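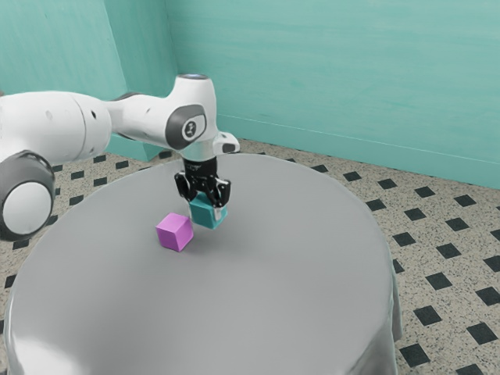 Lieselotte Strobel wrote: Patrons at the Plikham branch are again receiving overdue notices for books that were returned days ago. The desk has waived the charges by hand, but the notices continue to go out overnight. Please advise whether staff should stop the nightly notice job until the cause is known.

Ticket subject: Overdue notices sent for returned items
Opened: 9/4/20
Department: Circulation Services, Kurkalby District Library
System: Correa catalog and circulation
Priority: High
Status: Resolved, under observation

Initial response

The nightly notice job should be paused for Plikham only. Kurkalby and the outreach van may continue as normal, as no reports have been received from either. Please do not delete any notices already in the queue, as they will be needed for comparison. Charges waived at the desk should carry the note "returned, see ticket" so that they can be matched later.

Information gathered

The export from Correa for the affected period lists 1,342 notices across all locations. Of these, 24 were sent for items that the shelf check found in their proper places at Plikham. All 24 had been returned through the outside book drop. Items handed in at the desk were discharged correctly, including those handed in on the same days.

Staff confirmed that the book drop is emptied before opening and that returns are scanned in offline mode if the network is slow to come up. Offline scans are saved to a file on the workstation and uploaded to Correa once the connection is restored. The upload screen reported "Complete" each morning.

The upload file was therefore requested from the workstation in the sorting room. It contained the missing returns, all of them with the correct barcode and the correct branch code. The time stamps, however, were
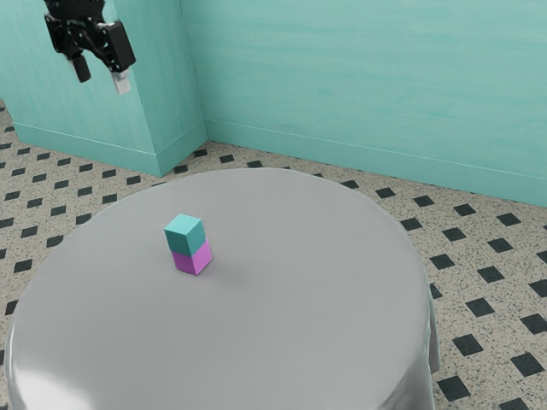
earlier than the checkout times of the same items by several years. The workstation clock had reset itself, and Correa rejects any return dated before the matching checkout. The rejection is written to a log on the server and does not appear on the upload screen, so staff had no means of seeing it.

Steps taken

1. The clock on the sorting room workstation was corrected by hand and the machine was restarted. The time held after a restart but was lost again when the power strip was switched off at closing. This points to a worn battery on the main board.

2. The battery was replaced. The power strip was switched off for the lunch period and the clock remained correct afterward. Staff have been asked to leave the strip on overnight until the observation period ends.

3. The rejected returns were copied to a separate file and the dates were corrected to the day of the book drop. The file was uploaded in test mode first, with no errors reported, and then in live mode.

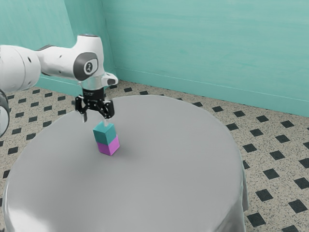 4. Patron accounts were reviewed for leftover blocks. Six accounts had been blocked from borrowing and all 6 have been released. Two patrons had already paid at the desk - refunds were passed to the business office under the usual form.

5. The offline file limit was checked and found to be set at 600 transactions. Plikham does not come near this on an ordinary morning, but a long closure could exceed it. The setting has been left unchanged pending advice from the vendor.

Vendor correspondence

A request was sent to Brerilum, which maintains the Correa software for the district, asking that rejected offline transactions be shown on the upload screen. Alcides Ccori replied that the present behavior is by design but that a warning message is planned for the November release. Until then, the rejection log may be viewed under Reports, Server, Offline Exceptions. Supervisor access is required. The Plikham supervisor account did not have this permission and it has now been added.

Brerilum also advised against editing offline files directly in future. Corrections should be submitted through the Exceptions report, which keeps the original entry alongside the corrected one. 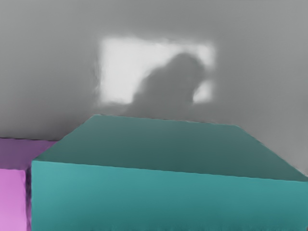
Instructions to branch staff

Before scanning in offline mode, compare the date and time in the corner of the screen with the wall clock. If they differ, do not scan. Set the cart aside with a dated slip and call the help desk.

After each upload, the supervisor on duty should open Offline Exceptions and confirm that the list is blank. If entries are present, print the list and attach it to this ticket.

Patrons who ask about a notice received during the affected period should be told that the matter has been corrected and that no charge remains. A letter is not required unless the patron requests one - the template is in the shared folder under Circulation.

Notice job

The nightly job for Plikham was turned back on once the Exceptions list had been cleared. The first run produced no notices for returned items. Lieselotte Strobel has confirmed this from the branch side and asks that the ticket stay open until the end of the month.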